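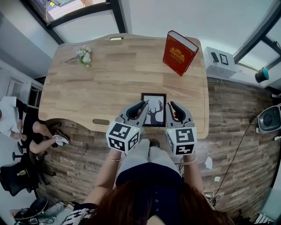 Do you need a different gripper for flat things than you do for thick ones? For most of what's on an ordinary desk, one pair of curved fingers will do fine, as long as you're willing to change how you come at the object.

That's my answer after a month with the Wullow hand-helds, anyway, and I didn't expect to be writing it. I went in thinking I'd hate the curved fingers. Our old set was the Tonmont pair with the straight parallel jaws, and I'd gotten used to those -- you squeeze, two flat faces meet, done. The Wullows come together in an arc, so the tips touch first and there's a bit of a hollow behind them. I assumed that hollow would be useless. It's my favorite part!

A hardcover standing on its end is a good test, so there's a red one with gold lettering on the desk most days. With straight jaws you have to line up nicely with the cover or the book twists as it comes up. The curved ones let you be sloppier (I am sloppier) and the book sort of settles. I've picked it up from the corner, from the spine side, one-handed, two-handed, and in my notes the only attempts marked "bad" are the ones where I tried to go straight down from the top in a hurry.

The deer picture is the mean one. It's a small black frame, and lying flat it gives you almost nothing to get hold of. What works for me is using one gripper to hold the far side still while the other gets a fingertip under the near side and tips it up. Oskari Kuusisto has a different way, where he slides the whole thing to the front of the desk and grabs the part that sticks out, and he's faster at it than I am. I don't love it as a demonstration, though. If you're recording this for an arm to copy later, sliding things off a ledge is a habit I'd like the arm not to have. We've argued about it over lunch more than once and I'll admit his numbers are better.

Then the artificial flowers. Light, springy, leaves everywhere. The Tonmont jaws either crush the bunch or push it away across the desk. With the Wullows I go for the stem, close slowly, and let it sit in the hollow I was complaining about. So lovely when it works.

Some things about tracking, for those of you who wrote in after the last post asking about the marker cubes. Each gripper has a white cube on the back with square black-and-white markers on it, and the head camera uses those to work out where each hand is. I ran 200 takes with the Tonmont pair and 200 with the Wullows, same desk, same objects, and the big difference was in the wrists. The Tonmonts have their markers on a flat plate, and every time I rolled my hand inward the plate went edge-on and we lost it. A cube nearly always has a face showing. I still lose one when my hands cross, so I've been trying not to cross them, and now I catch myself not crossing them while making coffee.

Lighting matters more than I thought. We have windows on the far side of the desk, and in October the sun comes in low enough by 3 p.m. to wash out the near faces of the cubes. Aino Nieminen fixed a lot of that by locking the exposure instead of leaving it on auto. I'd spent two evenings blaming the controller software (Kallio, the new build) for dropouts that had nothing to do with it. Sorry, Kallio.

What I don't like about the Wullows:

- The trigger spring is stiff. After an hour my index fingers know about it.
- The fingers are dark gray, and against dark objects it's hard to see the tips in the footage. I may put a strip of pale tape on them.
- Swapping fingers takes a hex key, and the screws are tiny. The Tonmonts just click.

The stiff spring is the one that would stop me from recommending them for long days. Vundoseck sells a softer one that's supposed to fit, and I've ordered a pair. If it fits I'll do another 200 takes and put the numbers side by side.

The bigger plan is to get to 3000 takes before we train anything serious. It sounds like a lot until you see how short each one is -- pick up, move, put down, hands back. I can get through a good stack in a morning if I don't stop to chat, and I do stop to chat.

Next up is a mug, a phone charger with the cable attached, and a soft pencil case that Oskari swears can't be picked up cleanly by either pair. I have a theory about the zipper pull. If you've got an awkward desk object you'd like me to try, leave it in the comments, preferably something smaller than a toaster.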